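**Site visits: Wevham open afternoon**

Thirteen of us made the trip to the Wevham handling lab on Tuesday, February 5, 2019. The programme was short: an introduction in the seminar room, a bin picking demonstration, and questions. Áine Foley sent apologies. Colm Coughlan drove the second car and arrived after the introduction, so the notes on that part are mine alone.

Maëlle Lévesque leads the handling work at Wevham and gave the opening talk. The lab has spent the past year on bar stock: short lengths of coloured bar, lying in a bin in any order, to be lifted one at a time and placed in a second bin. The parts have no holes or flanges to help a gripper, and two of them lying side by side can look like one wide part to a vision system. Members who have tried to automate the loading of a saw or a lathe from a tote will know the trouble.

The demonstration cell is a KUKA arm over two metal bins set edge to edge and held together with spring clamps. The software that chooses each pick is called Hudach and was written in the lab. It takes a depth reading of the bin, proposes a set of grasps, discards those that would bring the gripper into a wall, and ranks what is left. Aoife Cronin, who wrote most of the ranking code, ran the cell for us and talked through each cycle from the console.

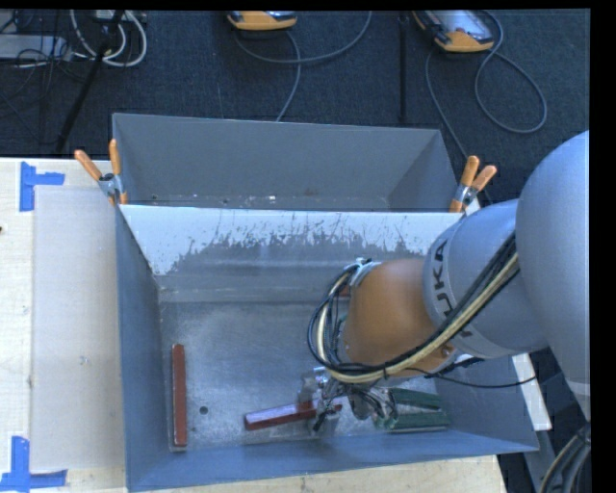
Bars close to a wall remain the hardest case. The finger needs clearance on both sides of the part, and a sloping wall takes some of that away at the height where it is wanted. Hudach's answer is to leave such bars until last and then push them towards the middle before trying a grasp. Cronin said the push is a fixed routine at present and does not look at what else is in the way. A planned version will.

Reflections were the other subject. Bare metal floors and glossy bars both give poor depth readings at certain angles, and the lab has found that a scratched bin is easier to read than a new one. Eamon Brophy asked whether they had tried a matt coating. They had, and it wore through where the bars landed.

On numbers, the log for the current set of trials stood at 3838 picks on the morning of our visit. Lévesque would not quote a success rate, as the gripper fingers were changed part way through and the two halves of the log should not be added together. She expects to publish both separately in June. Cycle time was given as 12 seconds for a bar lying clear of the walls, with the arm held well below its rated speed while visitors are on site.

Questions ran over. The main points were:

- Cable routing. The bundle is tied off at the wrist and limits how far the last joint can turn. The planner treats this as a hard limit and will reject an otherwise good grasp — a few members thought this too cautious.
- Mixed lengths. Handled, provided the bar is longer than the finger is wide.
- Oily parts. Not tested.
- Licensing. Hudach is not for sale. Tierney, who supplied the bar stock, have an evaluation copy on their own cell and may be willing to show it.

Brophy has written to Tierney about a visit and will report at the next meeting. He has room for 12, and those who missed Wevham will be given first refusal. Names to him by email, please, with a note of whether you can drive.

Copies of Lévesque's slides are in the members' folder under Buvlow, the lab's name for the wider project. Slide 3 has the wrong axis label; the vertical scale is in millimetres.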